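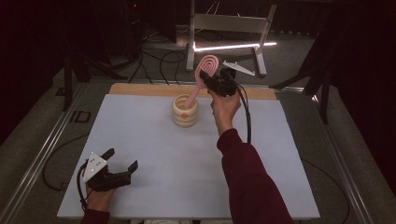 A cream ribbed cup on the tabletop, with something pink standing in it.

Dec 23, 2020

Hi Yuk-lan,

You asked for a quick note on how the Lestwood girls' soccer program is doing before the office closes, so here goes, and sorry if it runs long (I've had a lot of coffee).

The under-14s have played 8 games since the grant came through and they look like a different side. I moved our captain out of the middle and put her on the left, where she has room to run at people, and she's loving it! Two of the quieter kids are now starting in midfield and they pass so much better than what we had before. I know some parents think I should go back to the big kick up the field. I'm not going to. We lost to Sultton doing that and it was awful to watch.

Defense is still shaky. We give up silly goals from corners, almost always at the back post, and Feng-yi Chien has been running an extra half hour on it after practice. She's also taken over the goalkeepers, all three of them, and I'd like to keep her on past February if the budget can stand it.

On money: we've spent $3979 so far. Most of that went to field rental at Zirneck, then balls, bibs and the two small goals. The bus to the Cheng tournament came in cheaper than I'd planned, so I put the difference toward shin guards for kids who didn't have any. Receipts are in the shared folder — the one for the bibs is a bit crumpled but you can read it.

Sign-ups are at 89 across all the age groups. The under-10s are full and I have 7 on the waiting list, so we really need a second coach for that group. I've asked a couple of the high school players and one sounded keen.

Still to do: fix the net on the far goal, book the field for spring, and find us a friendly against somebody our own size. I'll send the spring schedule as soon as Zirneck confirms our times.

Thanks again for all of this, and happy holidays!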